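Mellov llevará el lavado de coches a domicilio a Skovedwood desde noviembre

La empresa de cuidado del automóvil Mellov empezará a prestar en noviembre su servicio de lavado y mantenimiento a domicilio en Skovedwood, donde hasta ahora solo atendía a flotas. Los particulares podrán pedir cita por teléfono o en la web, entre las 8:00 y las 19:00, y el coche se atenderá en la puerta de casa o en el aparcamiento del trabajo.

El servicio básico incluye lavado exterior, aspirado, limpieza de cristales y revisión de la presión de los neumáticos. El cambio de aceite y filtro se contrata aparte y queda limitado, de momento, a turismos y furgonetas pequeñas. 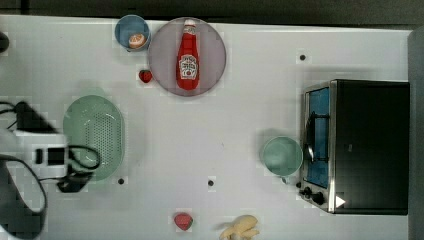
Un bote de kétchup sobre un plato redondo, en una mesa blanca.

En la fase de prueba, que se desarrolló en el barrio de Griton, se inscribieron 331 hogares. De ellos, 136 contrataron después el abono mensual, según los datos facilitados por la compañía. La mayoría de las citas se concentró a primera hora de la mañana, y por eso el horario se adelantará respecto al que se usó en Griton, donde las furgonetas salían a las 9:30.

Mellov trabajará con productos de Gunnlaugsson, el distribuidor que ya suministra a sus talleres fijos. Para el exterior se empleará un champú sin aclarado que se aplica con paños de microfibra, de modo que no hace falta toma de agua ni desagüe cerca del vehículo. Los coches con mucho barro o con restos de resina tendrán que pasar por el taller.
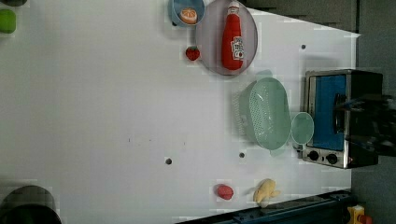
Media naranja de juguete en un bol azul claro, junto a un plato gris.

La empresa pondrá a la venta 500 tarjetas regalo para la campaña de Navidad. Cada una cubre una visita con servicio básico y caduca a los doce meses. Se podrán comprar en la web y en el mostrador del taller de Griton, en papel o en formato digital, y no son canjeables por dinero.

El ayuntamiento ha autorizado la actividad en la vía pública con dos condiciones: las furgonetas no podrán ocupar plazas de carga y descarga, y los trabajos con aceite deberán hacerse siempre en recinto privado y con bandeja de recogida. La autorización es de un año —prorrogable por otro— y lleva aparejada una fianza de 3,000 euros.

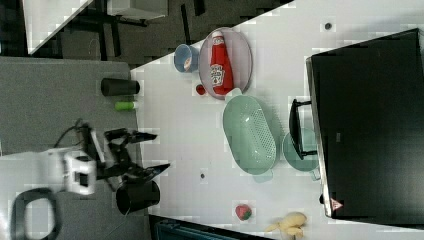 Utensilios de cocina y comida de juguete sobre una mesa blanca.

En los garajes comunitarios hará falta el permiso de la finca. Mellov enviará un modelo de solicitud a quien lo pida al reservar, y recomienda tramitarlo con una semana de antelación.

Las citas pueden cambiarse sin coste hasta la víspera. Si llueve, el lavado exterior se aplaza y el interior se mantiene, salvo que el cliente prefiera mover toda la visita.

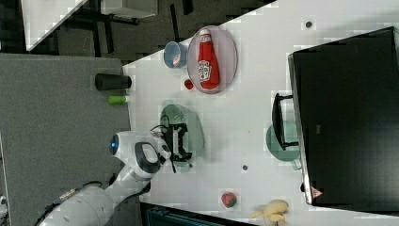

Cómo reservar

El calendario de citas se abrirá a las 10:00 del primer día de noviembre. Al hacer la reserva se pedirán la matrícula, el modelo y el lugar donde estará aparcado el vehículo. No es necesario que el dueño esté presente para el lavado exterior; para el aspirado y el cambio de aceite sí hay que entregar las llaves.

Los abonados de Griton conservan su tarifa y no tienen que volver a darse de alta.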